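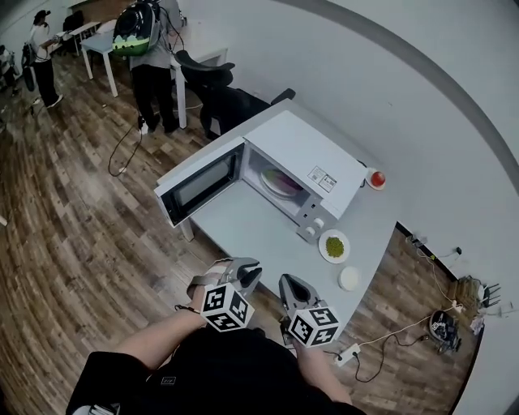

Handheld grippers in use at the microwave station, Brisberg laboratory.

Call for Participants: Task Demonstration Study

The Botari Laboratory in Brisberg invites adults to take part in a study on teaching robots by hand. Participants hold one gripper in each hand and carry out ordinary kitchen tasks, such as placing a plate in a microwave oven or moving food between dishes. The recorded movements are used to train a two-armed robot.

Applicants must be 18 or older and able to stand for extended periods. Full use of both hands is required. No technical background is needed, and training is given at the first visit.

Each participant attends 6 sessions at Room 731, Zavetari Building. Those who complete all sessions receive $700. There are 26 places. Sessions begin in October.

Applications must be received by July 27, 2024, and should be addressed to Soudabeh Azimi, Study Coordinator. Questions about consent and data storage may be directed to Sveva Gatti at the same office.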